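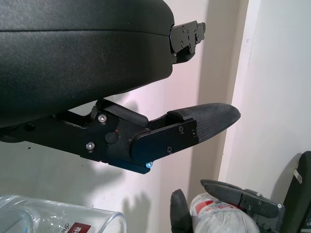 Cell 2: Equipment and Staffing

Report to Vadar, Plalldale packing site, Thursday, February 29, 2024

The two-gripper cell is working on bagged goods. Both grippers have black fingers with textured tip pads, and the bags are white plastic with red print. Bags that crease under the pads are the main cause of misreads at the label station. Papadakis has quoted for a softer pad; a decision is due before the June review.

Output for the period was 4000 bags on the day shift. The night shift has not been switched over.

Staffing: 7 packers were assigned to the line at the start of the project. Of these, 2 now tend the cell, clearing faults and loading supply bins. The others moved to returns and inspection at the same pay grade. Tending involves less lifting and more standing in one spot, and the operators have asked for a shorter rotation. A change every 20 minutes is on trial.

Open items: fault codes are still shown only on the Ekcombe controller screen, out of sight from the loading side. A second display is on order. Training notes for the night shift are in draft.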